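Speaker notes – "The last four centimeters: grasp checks, clutter, and what our planner thinks it knows"
Practitioner track, 2 pm slot, small room

Before I start: check the clicker, check that the font on the log slides is big enough from the back row, drink some water.

SLIDE 1 – Title

Good afternoon, and thank you for coming in right after lunch, which I know is a generous thing to do. I work on the manipulation stack at Gutance, mostly on the part that sits between "the planner has a path" and "the fingers have closed on something." It's a narrow strip of software and I've grown very fond of it over the last few years. I'll try to keep to the schedule, but I do wander a little, so wave at me if you want me to get back on the road.

SLIDE 2 – What I'd like you to take home

Say this slowly. A grasp has a yes or a no attached to it in almost every codebase I've ever opened. Somebody calls close, the gripper reports a width, the width is compared to a number, and a flag goes up. Everything after that trusts the flag. I want to talk about how much we ended up hanging on that little flag, and how we went about loosening it.

(Ask for a show of hands: who has a boolean called something like is_grasped? Wait for the laugh. Put my own hand up.)

SLIDE 3 – The setup

We test in simulation first. Our scene builder is called Weker, and what it does is take a counter, pick objects from a library of household things, and drop them with very little regard for good taste. The physics settles, the arm wakes up, and the planner, which we call Skyrme, gets a task in one sentence. Move this there. Put this next to that. The tasks are simple on purpose, because the counter isn't.

A test batch for us is 800 scenes. We run one overnight and read it in the morning with coffee, and I've come to think of the reading as the real work.

SLIDE 4 – Wrist view 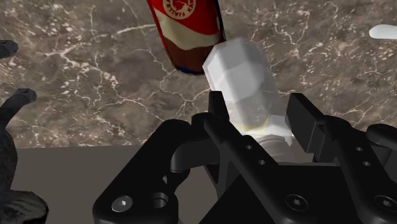
So let me tell you about width checks. When two fingers close on a simple box, the final width tells you nearly everything. When they close on something with flat sides going all the way around, you get several widths that are all perfectly believable, depending on how the object happened to turn as the fingers came in. Our old check accepted a range. The range had to be wide enough to cover all of those, and once it was that wide it would also accept a pinch on a cap, or a corner, or the edge of some neighbor.

And then there's contact with a third thing. Our old collision model had two modes for the object you were holding. Before the grasp, it was an obstacle. After the grasp, it was attached to the hand, and any touch between it and the rest of the world was a fault. That sounds sensible until you remember how close together things stand on a kitchen counter. A light touch against a neighbor would throw the fault, the recovery routine would open the fingers, and we'd be back at the start with a messier counter than before.

(Pause here. People usually nod at this one.)

What we do now is keep a contact list instead of a flag. Each entry says which two bodies are touching, where, how hard, and for how many control steps in a row. The planner can ask questions of the list. Are both fingers on the same body? Is that body touching anything else? Has that been true for more than 16 steps? We picked sixteen by trial, I should confess, and a shorter window made the arm twitchy. If you run a different control rate, please don't copy our number. Copy the idea and find your own.

SLIDE 5 – What the list costs

Someone always asks, so I'll get ahead of it. Keeping the list is cheap. Querying it badly is expensive. In our first version, every planning node asked for the full list and filtered it by itself, and we had the same filter written in five places with small differences. One of them compared body names as strings, and I'm sorry to say that was mine.

We moved the filtering into one small library, Dratano, and the planner now makes requests in plain terms: held body, neighbors of held body, support surface. It's the least glamorous piece of software in the building and I would save it first in a fire.

SLIDE 6 – Zooming out

I want to spend a minute on the approach, since a grasp check can only grade the situation it's handed. Skyrme samples hand poses around the target and throws out the ones that collide. For a long while it scored what was left by distance traveled, and nothing else. Short path, good path. You can guess how that went on a crowded counter. The shortest path loves to skim right over the top of everything. 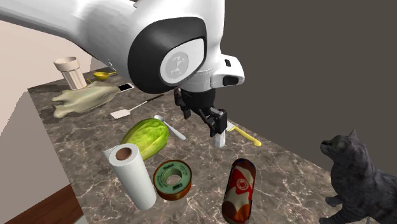 We added a clearance term, and I'll describe it in words, as the formula is in the handout. For each remaining pose we take the volume the fingers sweep while closing, grow it a little, and ask how much of that grown volume is already taken. Fingers need elbow room. A pose with a slightly longer path and an empty pocket on both sides will beat a short path with a long, thin handle lying across one of them.

Long, thin things deserve their own sentence. They have small volumes, so a plain overlap measure hardly notices them, and yet a finger coming down on one end of a handle can send the other end clear across the counter. We weight them by length as well as by volume. I resisted that for weeks because it felt like a hack, and then I watched enough replays to stop resisting.

Anything on legs or with a limp, odd outline is the other group to watch. Our collision shapes are convex pieces glued together, and if you use too few pieces, you end up filling in the hollow places. The planner believes there's a solid lump where there's really a gap you could reach through. With too many pieces, planning slows to a crawl. We settled on a budget per object and let the tool spend it where the outline is most irregular.

SLIDE 7 – Scene 2106

I promised the organizers one story, so this is the one. Scene numbers keep climbing from batch to batch, and 2106 became a bit of a mascot at our office. The arm approached nicely, closed nicely, reported a good width, and then stood perfectly still until the time limit. No error and no fault. We replayed it over and over.

The cause was two parts of the system waiting for each other. The planner wanted a stable contact reading before it would lift. The controller had dropped to a low holding force, to be gentle, and at that force the contact blinked on and off every few steps, so the counter kept resetting to zero. Each piece was doing precisely what its documentation said. The fix was one line, and finding it took most of February.

What came out of it was a rule I like very much: any condition that can hold up the arm must be able to say, in the log, that it's the one holding up the arm. We went back and added that message everywhere. The logs got longer and the mornings got shorter.

SLIDE 8 – Things we still don't do well

Be frank here, this audience will appreciate it.

We don't handle see-through objects properly once we leave ground-truth poses and switch to estimated ones. The depth readings come back full of holes and the pose estimate slides around.

We don't reason about what happens to the neighbor after we leave. If the held object was propping something up, even a little, we find out when it tips.

And our clearance term treats every neighbor alike. Bumping a roll that will trundle off the edge should cost more than nudging a heavy object that will stay where it is. There's a branch with a first try at this. It has been there a good while, and it needs somebody with more patience for friction settings than I've had lately.

SLIDE 9 – If you want to try this at home

Start with the log message, before any of the clever parts. Then replace the flag with the list, and leave the old flag in place, computed from the list, so nothing downstream breaks on the first day. We ran both side by side for a month and printed a line whenever they disagreed. Read those lines. Around a third of ours were bugs in the new code – I'd rather you heard that from me – and the rest showed us where to look next.

SLIDE 10 – Questions

Leave ten minutes. If it's quiet, offer to go back to the clearance slide, because that's where people usually get curious. If someone asks about tactile sensors, say yes, we'd love some, and point them to the handout for what the contact list would need in order to accept real readings. Handouts are on the chair by the door.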